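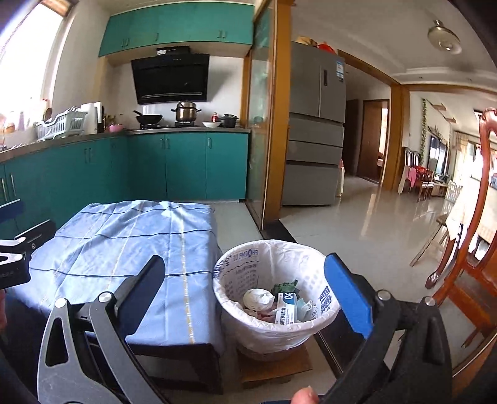

Why do people put a kitchen wastebasket where they put it? Mostly they follow their hands: the basket ends up close to the spot where wrappers, tissues and peelings leave the fingers, even when a cupboard or a corner would hide it better.

4.2 Small baskets and where they live

Reading time: 6 minutes
Last updated: May 2022

We came to the wastebasket late in this study. The Masthorpe interviews were planned around cooking and dishwashing, and the first draft of the question sheet had a single line on trash. Then the households started talking, and we were delighted to find how much they had to say! People who gave one-word answers about their stoves would go on happily about a basket, where it used to stand, who moved it, and why the old one had been a mistake.

Of the 200 households that took part, 25 agreed to keep a diary of everything that went into the main kitchen basket over six days. The diaries are the best thing we have. Food scraps appear in nearly all of them, as we expected, but so does a steady stream of things with no link to cooking: tissues, receipts, medicine boxes, pencil shavings, hair from a brush. The kitchen basket often serves the whole home. One diary keeper in Sirley had a basket in every room and still walked to the kitchen with her used tissues, a habit she noticed only when she had to write it down.

Figure 3 gives a good idea of this mixture. The basket is small and round with a printed plastic liner, and it holds a crumpled tissue, a folded face mask, a little medicine box and a scrap of green leaf. Only the leaf looks like kitchen waste in the strict sense. Under our coding rules (Section 3.4) these would fall into three groups: personal care, packaging and food.

Figure 3. Lined wastebasket standing on a low square board, with kitchen cabinets and a gas stove behind.

The board in Figure 3 deserves a word too. We had no code for things placed under a basket, and we had to add one after the first round of visits. People mentioned boards, trays, folded newspaper, a spare floor tile. Asked what these were for, they talked about drips and about sweeping, and a few said that a basket straight on the floor looks "dropped" and a basket on a board looks "put." We love that answer and have borrowed the two words for the rest of the paper.

Liners turned out to be a richer subject than we had hoped. Some households buy rolls made to size, and others use shopping bags and fold the handles over the rim. Bag users were far more likely to empty the basket before it was full — a bag that sags off the rim is annoying enough to deal with right away. Buyers of rolls tended to wait. Ismail Hamdy, who coded the diaries, suggests that the cost of each liner plays a part, and we think he is right, though the diaries alone can't settle it.

Height matters as well. A low basket is easy to drop things into from a standing position and awkward to scrape a plate into. Households with only a low basket often kept a bowl on the counter for peelings and tipped it out at the end of cooking. We saw this so often in the Ghoneim sample that we now treat bowl and basket as one system, and Table 5 counts them together.

We would like to follow a few of these baskets over a longer stretch. The second round begins in November and asks each household to mark on a floor plan every place the basket has stood.

Comments

Asmaa Ramadan: Really enjoyed this part. Did anyone mention pets? Ours is the only reason the basket has a lid.

Brahim Hegazy: "Dropped" and "put" is wonderful. I went and looked at mine and it is definitely dropped.

Ayman Benmoussa: Is the coding sheet available? We did a smaller set of visits for Harnier and had no category for the peelings bowl either — it all went under "other."

Ismail Hamdy: Ayman, it's in the appendix, second page. Asmaa, yes, lots of pets, see Section 4.5.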